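10/17/24

Back at my own kitchen table after a whole season away, and I keep getting up to check the weather through a window that only shows me the neighbor's garage. Old habit. For months the first thing I did every morning was put on boots and walk out to the point to see whether the boat could come in, and my legs still want to do it before coffee. This morning I got as far as the porch in my socks.

I promised myself I'd write up the end of the season while it's fresh, because I never finished last year's notebook (it stops in the middle of a sentence about soup). So, from the top, or from wherever I can remember.

The last guests left Fliston on the morning boat and the lodge went quiet so fast it made my ears ring. There were 6 of us left to close up. We had a list taped to the pantry door, and whoever wrote it had been wildly hopeful about how much people can do in a day on porridge. Drain the pipes, pull the kayaks up past the storm line, shutter the north windows, bag the bedding so the mice don't move in. I got pantry and bedding, which I was glad of, since the kayak crew came back every afternoon looking like they'd been wrung out.

I love that lodge most when it's closing. I feel a bit guilty saying so! All summer it's bright and loud and somebody always needs a towel, and then suddenly you can sit in the big chair by the stove with your feet up and hear the wind going around the corners of the building. I read half a fat paperback in that chair. I also fell asleep in it twice and woke up with a stiff neck and the fire out.
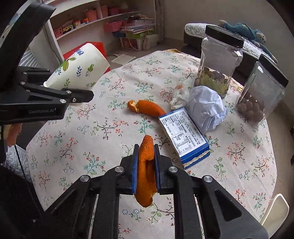 On our third day the wind dropped and we gave ourselves the afternoon off to walk up to Skuteck. I'd wanted to do that hike since I first got there and always had a shift in the way. It's 600 meters of climb and nearly all of it comes at the end, so for the first couple of hours you stroll along beside the river thinking you're in great shape, and then you find out. The birches had gone yellow down low and higher up there was nothing but that rusty red ground cover that gets your boots stained. We saw ptarmigan, half changed into their winter white and sitting very still on dark rocks as if we couldn't see them. Poor things.

The top was blowing hard, of course. We crouched behind the cairn and ate cheese sandwiches with our mitts on, and I got a good long look at the whole bay, the lodge like a dropped matchbox and the glacier behind it a dirty blue. I tried to find the beach where I'd gotten the skiff stuck in my first week, and I think I did, although everybody else pointed at a different one. Coming down my left knee started its grumbling again. I borrowed a trekking pole and complained less than I wanted to.

Slept ten hours that night, the best sleep of the year.

Then the boat was late. It was meant to come on the Monday and the Randeo is a good solid boat, but there was a swell running in the channel that the skipper didn't like one bit, so we sat on our bags in the front hall, all packed, with the water turned off and the beds stripped. We ended up unbagging the bedding I'd so carefully bagged. I was not gracious about this. We melted snow from the gully for tea (there was just enough of it, and it tasted like a wet dog) and played cards by headlamp, and I lost every single hand, and at some point it stopped being annoying and got really fun. I think that extra night is the one I'll remember. We talked about who was coming back. Most people said maybe. I said yes so quickly that everyone laughed. 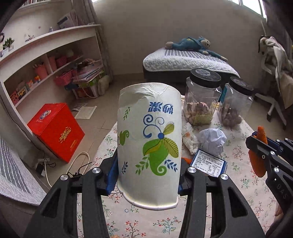 The crossing, when it finally happened, was 52 miles of keeping my eyes on the horizon and my mouth shut. I wasn't sick. I want that in writing. There were fulmars with us the whole way, sliding along next to the rail without ever seeming to flap, and I stood out on deck in every layer I own until I couldn't feel my chin. When the harbor at McPhee came in sight there were trees, real ones, tall, and the smell of diesel and frying onions came right out over the water to meet us. I nearly cried about the onions.

McPhee hasn't changed at all. I stayed two nights at the hostel behind the fuel dock, took a shower so long that it must have drained the town, and spent far too much on fresh fruit. After a summer of canned peaches I ate a pear standing up outside the store with juice running down my sleeve. Then the bus, then the little plane, then the bigger plane, then home, where it was raining and my key stuck in the lock the way it always does.

Things I've noticed since. Cars are so loud. The fridge is loud too. It gets properly dark here, which I'd forgotten is restful, and I keep going to bed at eight. I have 49 unread messages from the same shoe store. My houseplants are alive, all but the fern, and I suspect the fern was on its way out before I left.

My gear is all over the spare room. The tent needs its seams done again, the green dry bag has a hole I can put my thumb through, and the boots may be finished, though I'm going to try one more round of glue and wax before I admit it. I bought them for the February trip two winters ago and they have been up more hills than some people. The red stain from Skuteck won't come out of the stitching. I haven't tried very hard.

Tomorrow: groceries, laundry (so much laundry), call about the knee. I should hear about next season before the end of the month, and I've already looked up the boat times.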